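How to Run a Small Workplace Health Program Without Annoying Everyone

Last updated 8/1/26

Most offices try workplace health once a year, in January, with a fruit bowl and an email in capital letters. By the end of the month the bananas are brown and the email is in the trash. If your company has fewer than 100 people and no budget to speak of, you can still do better than that. These steps come from running one at Nitance, which makes shelving brackets and had never promoted anything healthier than decaf.

Step 1: Find out what actually hurts
Send a survey with 6 questions and stop there. Ask where people ache, when they take breaks, how they sleep, what they'd change at their desk, what they'd never sign up for, and whether they'd like to be left alone. The last one is more popular than you'd hope. Keep it anonymous, and don't ask for the department if the department is two people.

Step 2: Get one manager to say yes in writing
A nod in the hallway is worth nothing once quarterly numbers are due. You want a short note that says staff may use paid time for this, and how much. We asked for 2 hours a month. We got it after a discussion that used up most of the first month's allowance.

Step 3: Start at the desk
Lunchtime yoga looks lovely on a poster, but sore wrists and stiff necks came up far more often in our survey. Walk around and look at how people work. Raise the screen so the top is near eye level. Bring the keyboard close enough that elbows stay by the ribs. Keep the mouse beside it at the same height — a long reach, repeated all day, is how a shoulder starts sending you complaints.

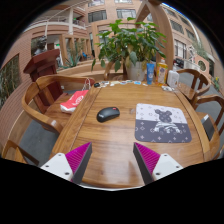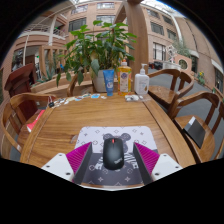

Black wireless mouse and bear-print mouse pad on a wooden table.

Step 4: Pick two activities, no more
Our branch at Deltuvari launched nine at once, including a gratitude wall. Choose one thing that changes the work itself, such as meetings that end early enough for a break, and one thing people can join or ignore. A walking group is fine. A walking group with a leaderboard is a feud.

Step 5: Run it for 18 weeks
Shorter than that and you're measuring novelty. Put the review date on the calendar now, while you're still cheerful. The Edwards building tried a six-week version and learned that people like free water bottles.

Step 6: Ask the same questions again
Use the original survey, word for word, or you can't compare the answers. Share the results with everybody, dull ones included. We log ours in Greltine, but a spreadsheet will do the job and crashes less. Drop whatever didn't help, keep what did, and cancel the fruit delivery if it's still coming.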